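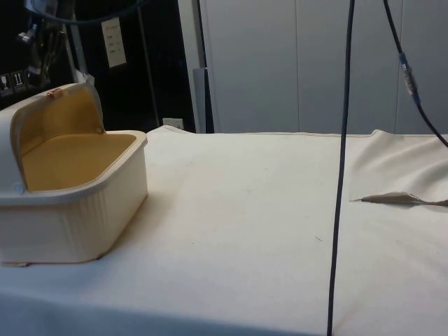 Ribbed storage box, cream plastic, lid open. The interior floor and the underside of the lid are yellow.

Brultcombe Small Storage - Gallery
Catalogued by Shahab Moradi
Page updated February 11, 2023

Lidded boxes from the household plastics shelves, listed by body colour and closure type. Each is shown open where the hinge allows. Dimensions are given on the individual record sheets, in centimetres, measured outside the rim.

Notes on the ribbed box
Body: rectangular, rounded corners, fine vertical grooves on the front wall. The rim is smooth and slightly thicker than the wall.
Closure: hinged lid on small round pins, with a copper-orange latch or clasp at the top edge.
Interior: shallow tray, no dividers. Inner corners are rounded.
Record: filed under cream/ochre, drawer 19. Maker not yet identified - Zaretti and Odham are both under review.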